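About Serken

5 min read

Most pages like this one tell you how passionate the company is. We have read a lot of them, and we have yet to see one that helped anybody decide whether to hire the people who wrote it. So we'll try to stick to what we do, what we charge, and where we think you should doubt us.

Serken reads technology quotes for small businesses. A dental office, a print shop or a two-lawyer firm gets a proposal for new computers, a phone system, a backup plan or a service contract, and sends it to us before signing. We read the whole thing, including the attachments, and write back with what we think is worth paying for and what we think is padding. Then you decide. We don't sell computers, we don't take referral fees, and we have no "preferred partners."

What we don't believe

We don't believe a computer is finished after three years because a chart says so. Those charts usually come from someone with new computers to sell, or from someone who copied the chart from them. Some machines really do need to go after three years. Plenty are fine at seven. The only way we know to tell is to look at what the machine does all day and what it's failing to do, and a surprising number of replacement quotes never mention either.

We don't believe the phrase "business class" means much until somebody points to the part that's different. Sometimes they can. A longer warranty with on-site service is a real thing with a real price, and we'll say so when it's good value. Often the phrase is just sitting there next to a bigger number.

We're also wary of cheap. A used desktop at a third of the price can be a very good buy or a box of somebody else's problems, and the listing will look the same in both cases. "Fully tested" is our least favorite pair of words in the trade. Tested how? By whom, for how long, and is there a sheet of paper? If the seller can't answer that, we treat the machine as untested and advise you to pay accordingly.
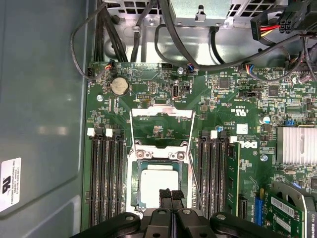
Processor in its socket on a Dell motherboard.

How this started

Gwion Jenkins spent years on the other side of the table, writing proposals for a reseller called Dinditz. He was good at it. He will tell you, if you ask, that the proposals weren't lies. Every line could be defended on its own. The trouble came when you added the lines up and asked what the customer had wanted in the first place, which in one case was for a single slow computer at a front desk to stop being slow. That customer was quoted for a full office refresh and bought it.

He left that October and began reading quotes for people he knew in Dumlao, mostly in the evenings and mostly for free. The free part didn't last, because reading a service contract properly takes most of an afternoon and he wanted his evenings back. Serken has now read more than 600 quotes. We're aware that a big number on an About page proves very little, so take it only as a sign that we've seen the usual tricks more than once.

There are four of us now. Two of us used to sell equipment, one used to keep the books for a chain of hardware stores, and one used to teach English and is the reason our reports can be read by people with other things to do.

What you get

A written report, normally two or three pages. It has your quote at the top, line by line, with a plain note beside each line. After that comes a list of questions to send back to the vendor, worded so that they're hard to answer with a brochure. If we think the quote is fair, the report says that and stops. About half our clients seem a little disappointed when this happens, and we understand, but we aren't going to invent a problem to earn our fee.

The fee is $148 for a quote of up to 30 lines. Longer quotes and multi-year contracts cost more, and we give you the price before we start. We do not charge a share of what you save. We thought about it for a long time, as it's popular and easy to sell. In the end we couldn't see how a firm paid by the size of the savings would ever tell you that the original price was fine.

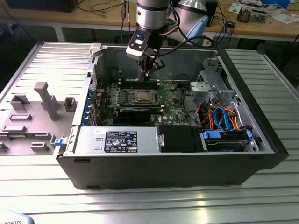 Desktop tower laid on its side, with the memory slots and graphics card in view.

A few things we keep saying

Ask what happens to the old machines. Disposal is often charged per unit, and then the units are resold. That may be perfectly all right with you, but you should know about it, and it ought to show up somewhere in the price.

Ask for the repair option in writing. More memory or a new drive will sometimes get you another couple of years from a desktop for far less than the $1000 per seat that tends to appear in refresh quotes. Sometimes it won't, and then you'll have a reason to spend the money besides somebody's word for it.

Read the renewal clause first. It's generally near the back. We have seen contracts that renew for the full original term unless you write to an address that appears nowhere else in the document.

Be careful with security as a sales argument. The risks are real and we take them seriously. They're also easy to wave around, and "you'd be exposed" should always be followed by "to what, and how does this item fix it?" A good vendor will enjoy that question.

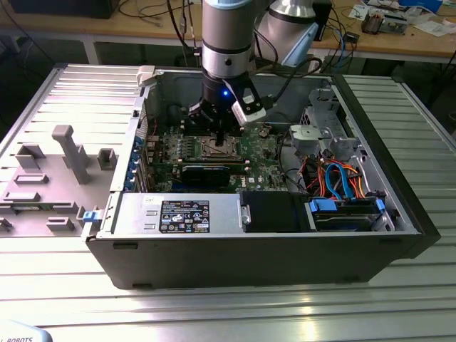
Motherboard and processor socket, side panel off and no heatsink on the socket.

Where you should doubt us

We get things wrong. Last year we told a client to hold on to a phone system, and the maker, Tevard, stopped supporting it that same summer. We had looked and hadn't found any notice, but looking harder was our job. We refunded the fee, and our reports now include a line on support dates, with a link to where we found them or an admission that we couldn't.

We also have a leaning. People who do this work start to see padding everywhere, and our first instinct is nearly always to spend less. That can be bad advice for an office that is growing quickly or has put off spending for too long. Each report is read by a second person here whose task is to argue for the vendor. It helps. It hasn't cured us.

And we're generalists. If you run a hospital lab or a recording studio, you need someone who knows those machines, and we'll say so before taking your money.

Getting in touch

Send the quote as you received it, with the attachments, along with a sentence or two on what made you ask for it. You can black out the vendor's name if you like. We answer within two working days to say whether we can help and what it would cost. Please don't send passwords (people do).

The prices on this page were last checked on 4th April. If yours looks different from what we quote you, point it out and we'll honor the lower one.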